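The Last Preorder

Wednesday, March 28, 2018
By the Botico staff writer

The shop opened at nine and by half past eight there were already people outside it. I was the fourth. The man at the front had a folding chair and a flask, and he told anyone who came up that he had been there since the buses stopped.

We were there for the Skála, the new handheld. The company had made a first run and sent 30 to our branch of Botico, all of them in the dark green. My sister wanted one. She was turning sixteen, and she had wanted one since the first advert, when it was only a shape under a cloth. I had 200 pounds in an envelope, in tens and twenties, and I kept my hand on it inside my coat.

The woman behind me asked which game I was getting with it.

"Rernulau," I said.

"Is that the one with the boats?"

"No, the boats are Driltidetti."

She wrote that on the back of her hand. It was for her grandson and she had been given the name over the phone, and she said it had sounded like a cough.

It rained a bit. The man with the chair put the flask away and took out an umbrella with a petrol station's name on it, and he let the boy behind him stand under half. The boy was meant to be at school. He said so before any of us asked.

At nine the manager came to the door and opened it a few inches. He said the delivery had arrived but there was a hold on it. He had a sheet of paper and he read from it. Some of the units had a fault with the battery door, the makers were looking at which ones, and he could not sell any of them until he had a telephone call.

"When's the call?" said the man with the chair.

"This morning," said the manager. He shut the door again and we saw him go back to the counter and stand next to the phone.

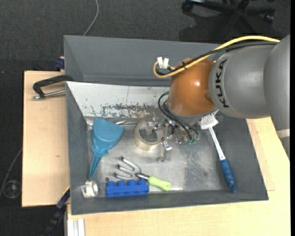

I had played Rernulau once, on a screen at the back of the same shop, when it was just a demo and you got ten minutes before it sent you back to the title. You walk about a harbour town in winter and mend things for people. The first thing you mend is a lamp on the quay with a broken wire, and you have to follow the wire with your thumb from one end to the other until you find the break. I never found it in the ten minutes. My sister did, the same afternoon, with a queue of small children behind her. She went straight to it and then walked down to the water and looked at the sea until the time ran out.

That was before she went to live at our dad's. She came back every other weekend at first and then less. I thought the Skála would be something we could both play when she came, and when she didn't come she could play it there, and it would save her place.

By eleven the line was down to nine people. The grandmother had gone to sit in the café and asked me to bang on the window if anything happened. The boy had gone too. The man with the chair had stopped talking, and he had folded his umbrella although it was still spitting.

The call came at twenty to twelve. We watched the manager pick up, and nod, and write on his sheet. Then he unlocked the door and let us in one at a time. Six of the boxes had the right numbers on the end. The rest were going back.

I banged on the café window on principle, although I could see she was well down the line by then. She came out with her coat half on. The man with the chair bought his and left without opening it. The second person bought one, and the third. When I got to the counter the manager turned the box so I could read the label, and told me it was 100 for the handheld and that the game was extra.

"It says 200 on the website."

"That's with the game, the case and the second charger."

So I had the handheld and Rernulau, and there was money left in the envelope. I asked for the boats one too. He looked under the counter and found it and put it on top of the other.

Outside, the grandmother was holding her place and looking at the back of her hand. The rain had got at the ink. I told her the name again and she said it after me, twice.

I rang my sister from the bus stop. It went to her message. I said I'd got something for her and that it would be at the flat, on the shelf over the telly, and that I wouldn't start it without her. Then the bus came and I had to find my pass.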